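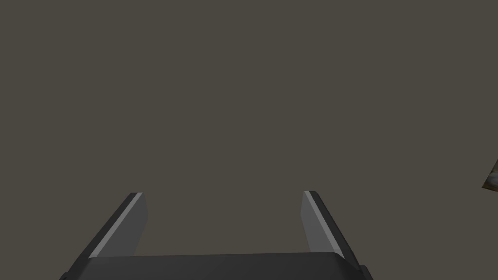 Rarkthorpe Tenants & Buyers Club – Members' Blog

ok quick one before I have to run. People keep asking what happened with the apartment so I'm putting it all in one place and then I'm done talking about it.

We didn't get the first one. The corner unit, third floor, the one I wouldn't shut up about in October. Somebody came in with cash. Fine. Whatever. I was sad for a weekend and ate a lot of noodles.

The second one we did get! Smaller. Faces the parking lot. Kitchen is from another century and one of the burners only does high. But it has a real closet by the door and a bathroom with a window, and after 19 showings you start to care about a bathroom window more than you'd think.

Some things I wish I'd written down at the time, in no order.

Read the meeting minutes. All of them. Yufang Cheng told me this at the club in the summer and I nodded and did not do it for the first place. For this one I asked for two years' worth and sat on the floor and read them. Boring boring boring and then a page about the roof. They had been arguing over the roof for months. There was a quote, then another quote, then a vote to wait. So I asked the agent and she went quiet and then said she'd "circle back." She did circle back, to be fair. The seller ended up paying our share of it, in writing, before closing.

The HOA fee went up by 5 dollars a month between the listing and the contract. Not a big deal but the listing never got changed. Check the number with the management company (ours is Velico) and not off the listing. They pick up the phone before ten, after that forget it.

Inspection. Get your own person. Mine was two hours late and then stayed all afternoon, crawled under the sink, ran every faucet, stood in the closet with a flashlight. He found a slow drip behind the washer hookup and a bedroom outlet wired backward. Asked for a 200 dollar credit for both. Got it. Could of asked for more probably.

Visit at night. We went back on a Saturday around dinner and sat in the car like weirdos. Learned that the people upstairs have a piano. They're good! I can live with a piano. I could not have lived with the dog at the other place, so maybe the cash buyer did me a favor there.

Parking – ask which space. An actual number. The listing said "one deeded space" and the deed said a different space than the one the agent was standing in when she waved her arms around. Ours is the one by the dumpsters. It is what it is.

Things I'm still mad about: the title company losing our forms, and then emailing me the same forms to fill in agian. The fee for "document handling" (see previous sentence).

Yanling Liao lent us her dolly and Haiyan Yu drove the van, thank you both, I owe you dinner as soon as I find the plates. Still a wall of boxes in the living room. I've been sleeping next to one that says MISC KITCHN.

If anybody wants the list of questions I took to showings, I'll bring copies to the next meeting. Lanying Feng has the older version but mine has the roof stuff in it now. Also giving away a bookcase, too tall for the new place, you carry it down.

Ok the guy is here about the burner, gotta go

– Yichen Xue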